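Unit 3: Diffuse Reflection and Surface Value
Instructor: Prys Morgan

Rendered value depends on surface albedo, light angle, and exposure. A matte surface scatters light in all directions, so its brightness changes little with viewpoint. Dark matte surfaces need separate treatment in the exposure step.
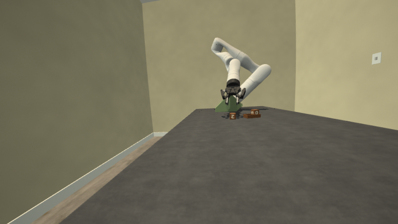
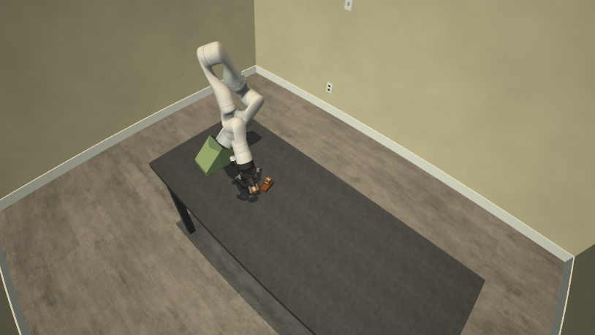
Both renders: white arm, dark gray tabletop.

## 3.1 Lambert's law

Reflected intensity is proportional to the cosine of the angle between the surface normal and the light direction.

- I = k × L × cos θ
- k: albedo, from 0 to 1
- L: incoming light
- θ: angle from the normal; for θ over 90°, set I to 0

## 3.2 Sampling

Noise falls with the square root of the sample count. Going from 16 to 64 samples per pixel halves it. Render time grows in proportion to the count.

## 3.3 Exercise

1. Compute I for k = 0.8, L = 1, θ = 60°.
2. Repeat for k = 0.05.
3. State the ratio of the two results.

Read the Linport notes, page 113, before the March lab.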